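Tabletop robot checklist wins sign-ups, but what does it check?
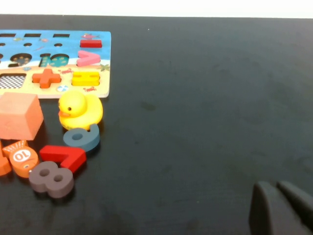 A voluntary code of practice for small robot arms has picked up its first eight signatories, and the people behind it would like you to think of that as a turning point. It may be a little early for that.

The Tridstead Code, published in December, is aimed at labs and small firms that train gripper arms to pick up and sort objects on a table. It covers how a trial should be set up, how failures should be logged, and when a team may claim in public that its arm "can do" a task. Wooden number puzzles, foam cubes and rubber ducks are typical stock for this kind of work, and the code has a page and a half on how to record where such things were placed before each run.

Its main rule is easy to state. A team that wants to claim a task must report 1,000 attempts, with every failure included, and must say how many times a person stepped in. Teams must also publish the starting layout of the table for each attempt, so that an outsider can see whether the arm was given the same easy arrangement over and over.

So far, so good. Anyone who has sat through a sales video of a robot neatly putting a plus sign back in its slot has wondered how many tries were left out.

The trouble starts on page 8, where the code explains who does the checking. The answer is the team itself. Signatories fill out their own forms, keep their own logs and send in a one-page statement once a year. There is no outside visit and no spot check. A signatory that breaks the rules can be asked to "reflect on its practice." The code does not say who would do the asking.

Teodor Sobczak, who led the drafting at Hurkley, defends the light touch. "If we had started with inspections, we would have a very strict code and no members," he said. "People need to get used to writing down their failures first. Most of them have never done it."

He also said that the full logs of any signatory can be requested by any other signatory. That leaves out customers, reporters and the public, and it assumes that eight groups in a small field will be eager to look into one another's books.

Amnuay Boonyarit, a safety engineer at Promgate, read two drafts and decided against signing. His complaint is with the safety section, which runs to five short paragraphs. It tells operators to keep hands out of reach of an open gripper while the arm is powered, and to keep a stop button close. It gives no distance, no speed limit and no force limit.

"Close to what? Out of reach by how much?" Boonyarit said. "I can't train a new hire from that. I'd have to write my own rules anyway, and then I'm not sure what the code has done for me."

The drafters say numbers will come in the next version. They said the same about the draft that came before this one.

The pass mark raises questions too. A team may describe an arm as "reliable" at a task once it succeeds in 70 percent of attempts. Few buyers would use that word for a machine that fails three times in ten, and Jalali, a maker of packing equipment that did sign, has already told its dealers to leave the term out of brochures. The company would not say what its own arms score.

Signatories may now put the Tridstead mark on their websites and packaging. The first yearly statements have not come in yet, and the drafters have not decided whether they will be made public.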